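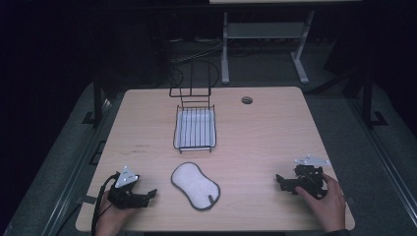
Fig. 4. Rack and tray on the tabletop, with the sponge in front.

Section 3. Setting up and looking after your Lillia under-sink water filter

Welcome back! If you have worked through Section 2, your mounting bracket is on the cabinet wall and the hardest part of the job is behind you. This section takes you through connecting the water, flushing the new cartridge, and the small bit of care the filter asks for through the year. Set aside an unhurried afternoon if you can, and keep a towel and a bucket close by.

Before you begin

Wash and dry your hands, and clear out whatever lives under your sink (most of us have more down there than we remember). You will need the Floment cartridge in its sealed wrapper, the two lengths of blue tubing, the housing with its screw-on bowl, and the plastic wrench from the small parts bag.

CAUTION: Connect the filter to the cold water line only. Hot water will damage the cartridge and can soften the tubing.

Connecting the water

1. Turn off the cold water valve under the sink, then open the cold faucet and let it run until it stops. Leave the faucet open.

2. Slide the bucket under the valve. A cupful or so of water left in the line is perfectly normal.

3. Push one length of blue tubing into the port marked IN until you feel it seat, then push a little more. Give it a gentle tug. If it slides out, trim the end square and try again.

4. Do the same with the second length at the port marked OUT, and run it up to your faucet in a wide, easy curve. Tight bends can kink the tubing over time, and a kink is the first thing to look for if your flow ever seems weak.

5. Unwrap the cartridge, lower it into the bowl with the arrow pointing up, and check that the black O-ring lies flat in its groove. Screw the bowl on by hand. Save the wrench for taking it off again.

6. Open the valve a quarter turn and wait. Run a dry paper towel over every joint, and if it comes away dry, open the valve the rest of the way.

NOTE: If a joint drips, close the valve and reseat the tubing before you tighten anything. Overtightening the bowl can crack it, and cracks aren't covered by the warranty.

Flushing the cartridge

7. Run cold water through the filter for 30 minutes. The first of it may look gray or cloudy. You can save it for the houseplants if you hate to see it go down the drain, as we do.

8. Write the date on the sticker inside the cabinet door, like this: September 1, 2020.

Care through the year

Each cartridge is rated for 300 gallons. When it's time for a new one, close the valve, unscrew the bowl, and wash it with warm water, a drop of dish soap and a soft sponge. Please skip scouring pads and bleach. Rinse it well and let it air-dry upside down on a dish rack before you put everything back together.

CAUTION: Never put the bowl or the O-ring in the dishwasher.

If your kitchen is in a cabin that sits empty over the winter, drain the housing before you leave and fit a fresh cartridge when you open up again in April.

Replacement O-rings come in the Kurian parts kit, described in Section 5.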